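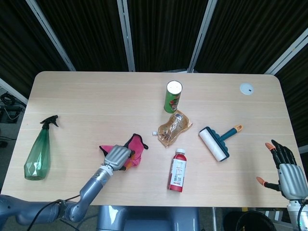

The Kellel two-arm unit at the table, left hand on the pink cloth.

Review: Kellel tabletop unit, after one season in our returns room
Reviewed by Ainhoa Pacheco, Hornton

I work in the returns room of a household goods shop, and since February we share the work with a Kellel. We are eight persons on the shift. I write this for other small teams who think of renting one, as I did not find any review from somebody who must stand next to it.

The unit takes mixed articles from a table and puts them in the right crate. Bottles and cans it does well. A snack can standing upright is the easiest thing for it. The lint rollers are also good if the handle is free. Soft things are slower: for a cloth it needs to press and close the fingers, and sometimes it must try again. Pouches with liquid we still prefer to do by hand, and Esperanza Montoya has taken this as her part of the table.

In our first full month it sorted 3,639 articles and asked for help with 266 of them. The help request is a soft sound and a line on the screen. I like the sound. I do not like that it cannot be made louder when the radio is on.

What changed for us? Before, all of us bent and lifted for the whole shift. Now two people prepare the table and the others check labels and write the reports. My back is better. But checking labels is more tiring for the eyes than I expected, and Visitación Gallardo asked to go back to lifting – she says the day goes faster. We change places every two hours, and I would recommend to fix this in writing before the unit arrives.

No one lost hours with us. The Sunday shift is smaller, though, and the new colleague we were promised did not come.

Good points: quiet arms, clear screen, a patient technician from Vallejo who did the training.
Bad points: the manual is poorly translated, spare fingertips take long to come, and cleaning the hands is a slow job.

I give four stars of five. For a shop with mostly clothes I would wait for the next model.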